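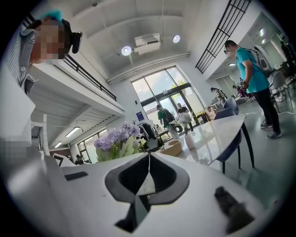
Put the heat where the people sit, Gráinne McGrath told the Skuvthorpe meeting, and stop paying to warm the lamps. The remark was minuted under item 2 and has shaped most of what the tenants of the building have asked for since.

Tall white interiors with a mezzanine have become a standard way of fitting out former storage buildings for small firms. The shell is cheap to buy, the upper deck adds lettable floor without touching the roof, and white paint on every surface makes modest daylight go further. The difficulties come later and are nearly all to do with air, light and noise.

Air first. A unit hung from a high ceiling cools well, as cold air falls without much help. In heating mode the same unit works against the natural direction of travel. Warm air leaves the vents, spreads sideways and stays up. The people on the main floor feel little of it, while anyone on the balcony takes off a jumper. Turning up the set temperature makes the difference larger.

At Skuvthorpe the tenants logged readings at desk height and at the balcony rail through one heating season, ending in May. They took 171 pairs. On still days the upper reading was the higher in every pair, and the gap was widest in the first hour after the system started. Angling the outlet vanes down as far as they would go narrowed it. Raising the fan speed narrowed it further, at the price of a steady hum that several desks disliked.

A slow ceiling fan is the usual next step. It should push air down in winter and be kept clear of the light fittings, or the blades will chop the light and produce a flicker on the desks. McGrath's preference is for one large fan on a low setting. Hennessy, whose offices at Dornudwood have a similar section, went for several small ones and has since taken two out.

Lighting splits along the same line as heating. Round ceiling fittings over the open part of a room have a long way to throw, and the level on the desks depends heavily on how clean the covers are. Under a mezzanine the ceiling is low and strip lights do the work at close range. Each arrangement is sound by itself. The trouble is the boundary between them, where a person facing out from beneath the deck looks from a near, bright strip to a far, dimmer wall. Hennessy aimed for 500 lux at the desk in both zones and fitted separate dimmers. The second measure made more difference than the first.

Daylight needs similar care. A window below a balcony lights the seats closest to it and very little beyond, so those seats should go to people doing close work, side-on to the glass. Screens placed square to the window are a poor use of the position.

Ribbed ceilings under a deck are often assumed to break up sound. Shallow ribs in a hard painted finish do little for speech. What helps is soft material: felt panels on the underside, a heavy curtain along one side, carpet on the stairs. An open metal railing with thin bars lets conversation through in both directions — an advantage for supervision and a nuisance for telephone calls. Dolon, the joinery firm that fitted out the Dornudwood balcony, now quotes for a felt-lined screen 42 inches high behind the rail, fixed to the deck so that the bars stay visible from below.

Maintenance is the part most often left out of the budget. Filters in a ceiling unit need cleaning on a schedule, and at this height that means a tower or a platform. Cleaning the light covers on the same visit saves a second hire. Long white ducts and beams collect dust on their upper faces, where it cannot be seen from the floor but is plain enough from the balcony.

The Skuvthorpe tenants have agreed to try the single fan. The vanes stay angled down until it is fitted, and readings will be taken at the same two points as before.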